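How to Move Your Franchise Location to a New Brand Name

When a franchisor leaves a market or sells its local business, the buyer often keeps the stores and changes the name. If you run one of those stores, you will be asked to sign new terms. These are the steps we used when our sandwich shops went from Cantero to Drusia.
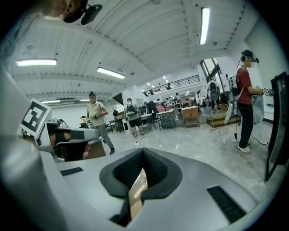

Start with the agreement you already have. Find the section on assignment and the section on termination, and read both before you talk to anyone about the new offer. Assignment tells you whether the franchisor can hand your contract to another company without your consent. Termination tells you what you owe, and what you are owed, if you decline.

Step 1. Ask for the offer in writing

A phone call or a slide deck is not an offer. Ask for the full agreement, the fee schedule and the brand manual. Ours came as three separate files, and the fee schedule did not match the agreement. We sent a list of the differences and got a corrected set back in February.

Step 2. Compare the fees line by line

Put the old and new terms side by side in a spreadsheet. Use one row for each of these:

Royalty rate, and what sales it is charged on
Marketing fund payment
Software and point-of-sale fees
Required suppliers and minimum orders
Length of term and cost to renew

Look closely at the software line. The new system we were moved to, Wuda, is billed by the register. A shop with 3 registers pays three times, even if one of them is only switched on at lunch.

Step 3. Price the physical changes

List everything that carries the old name: street sign, door decals, menu boards, uniforms, cups, bags, receipts, vehicle lettering. Get a quote for each. The street sign is usually the largest item and takes the longest, and many towns want a permit for a new one even if it goes on the same bracket.

Ask who pays. Our first draft put all of it on the franchisee. Delwyn Costigan, who handled the talks for our group, asked for a credit of $2,000 per location toward signs and got it. The credit comes off the royalty bill, so you still need the cash up front.

Step 4. Check your lease and your loan

Some leases name the brand that may operate in the unit. If yours does, you need the landlord's signature before you change the sign. Lenders may have a similar clause. Send both of them the same short letter and keep the replies with your agreement.

Step 5. Use up or return old stock

Find out the last date you can sell goods in the old packaging. We had 528 sleeves of printed cups in storage and 40 days to use them. Two shops with slower sales passed theirs to the busier ones – this is allowed under most agreements, but get an email that says so.

Step 6. Tell people

Staff first, then regular catering accounts, then the public. Update your online listings on the morning the sign changes. Change the name on the existing listing, and do not open a new one, or you will lose your reviews.

Step 7. Sign, and file the closing papers

Have a lawyer read the final version. Get a written release from the old franchisor that covers unpaid fees and your deposit. Noelia Nieto, our bookkeeper, also asked for a final account statement, and it showed a marketing payment that had been charged twice.

Keep the old agreement and the release for as long as your state's rules on contract claims require.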